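Grendel Drying Cabinet – Owner's Guide
Section 3: Your first load
Revised March 3, 2023

Your Grendel is unpacked, level and plugged in, so now comes the good part! This section takes you through your first full load, from sorting the wash to putting it away. Give yourself a quiet afternoon for it. After a load or two you'll hardly need the book.

Before you start

The heater draws 1,450 watts at full power. Plug the cabinet straight into a wall socket and leave the kettle on a different one.

CAUTION: Never use an extension lead or a multi-way adaptor with this cabinet.

Check that the shipping tape is off the door, the lint drawer and the vent flap on top. The tape on the vent flap is clear and very easy to miss. If the cabinet shuts itself off within a minute or so, look there first.

3.1 Sorting the wash

1. Spin everything well in your washing machine before it goes in. The cabinet has a drip tray, but the tray is small and meant for the odd trickle.

2. Sort by thickness. Colour doesn't matter at this stage, so a white tea towel and a black T-shirt can happily dry side by side. A thin shirt next to a heavy jumper will be ready long before it, though, and there's no sense in heating it twice over.

3. Do up zips, empty pockets and turn printed tops inside out. With children's clothes, check the pockets a second time. Our test families found crayons, and one found a whole satsuma.

4. Put denim in a pile of its own. Waistbands, pocket corners and rolled hems hold on to damp well after the legs feel dry. 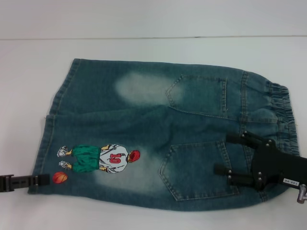 Children's denim shorts, folded lengthwise with the back pockets up.

NOTE: Small clothes still need hanging space. Tiny socks and vests can go on the clip rail, which hooks over the lowest bar.

3.2 Hanging and starting

1. Slide the bars out until they click. Fill the top bar first, then work down.

2. Hang trousers by the hem with the waistband at the bottom. The weight pulls the legs straight and saves you a good deal of ironing – you'll love this one.

3. Leave a hand's width between heavy things. If you can't get your hand in, the air can't get through either.

4. Close the door, turn the dial to MIXED and press the green button. The fan starts straight away and the heater joins in shortly after.

5. Leave the door shut for the first 31 minutes. The cabinet is measuring the load during this time, and opening the door makes it begin again.

The display will show two dashes while it measures, then change to a time.

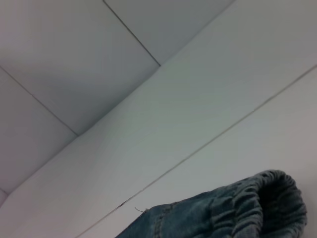 Don't worry if that time jumps up or down in the first hour. The cabinet keeps checking the air as it leaves, and a thick towel drying slowly at the back can add a fair bit. By halfway it settles, and from there you can plan your evening by it.

CAUTION: Do not hang anything over the vent flap, inside or out. Do not dry items that have been cleaned with spirit or petrol.

3.3 Taking things out and folding

1. When the chime sounds, leave the door ajar for 3 minutes so everything cools a little. Metal buttons and zips can be surprisingly hot.

2. Feel the thick parts: collars, cuffs, waistbands. If any are damp, put just those pieces back on TOP-UP.

3. Fold on a clear, flat surface close by. Smooth jeans out from the waistband to the hem with the side of your hand, one leg over the other. Sigrun Hägglund, who ran our home trials in Skakolville, folds everything the moment it comes off the bar and swears she hasn't owned an iron since.
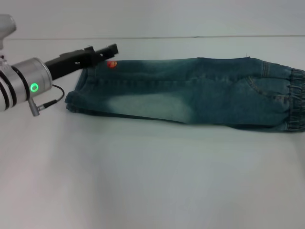
3.4 Emptying the lint drawer

1. Switch off at the wall.

2. Pull the drawer towards you and lift. It comes out at a slight angle.

3. Peel off the lint with your fingers, or use a soft dry brush for the corners. Please don't rinse the mesh under the tap.

4. Push the drawer back until the orange mark disappears.

Do this after every load. A full drawer makes the fan work harder and nearly doubles the drying time, and you'll hear the difference too – a low hum where there used to be a soft whoosh.

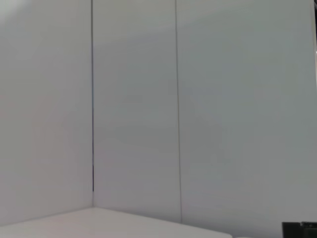 Once a year, in September if you like to be ready for the wet months, take the mesh out altogether and hold it up to a window. If light comes through evenly, pop it back. If it looks patchy, order a new one from Rusivent (ask for the Moen mesh, which fits all sizes of cabinet). Fitting it takes a moment and needs no tools.

Section 4 covers wool, delicates and shoes. Shoes are great fun, so do have a go!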